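Filed under: Grant Reports | Textile Reuse

Uder Garment Reuse Program: Interim Progress Report to the Borkowska Fund
November 28, 2022

1. Status

Intake targets for the reporting period were met. The Uder depot received 1,150 kg of used clothing against a planned 1,000 kg. Sorting capacity did not increase at the same rate, and 443 kg remained unsorted at the close of the period. This material is bagged, dated and stored off the floor.

2. Sorting

The four-grade scheme introduced in June remains in use. Grade A goes directly to resale, Grade B to washing and minor repair, Grade C to fiber recovery. Grade D is waste. Jomar Pascual revised the Grade B criteria after two resale partners returned shirts with collar staining. Collars and cuffs are now turned out and checked before a garment is graded.

3. Equipment

The second washer was installed eight weeks behind schedule – the supplier shipped the wrong drain fittings. The Dorkotis press is working but requires a replacement thermostat, which is on order. Cost will be met from the maintenance line.

4. Repair bench

Gianni Melis has trained five bench workers in button replacement, seam closure and collar turning. Average bench time for a shirt is 30 minutes, above the figure in the original proposal.

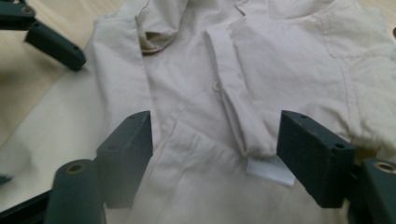 Thread and interfacing are within budget. Buttons are overspent, and a bulk order has been placed for the next period.

5. Next period

Clear the unsorted stock by adding a Saturday shift. Resolve the lease on the Tritarthorpe storage unit – the current agreement does not cover winter access. No change to the total award is requested.

Prepared by Aitana Aguirre

Comments (2)

Iwona Tomaszewski
Does the intake figure include the school uniform collection, or is that reported separately?

Przemysław Witkowska
Please publish the revised Grade B criteria. We sort on the old sheet.

Related
Grading Sheet for Mixed Cotton Loads
Washer Procurement: Notes on Delivery Terms
Borkowska Fund Reporting Calendar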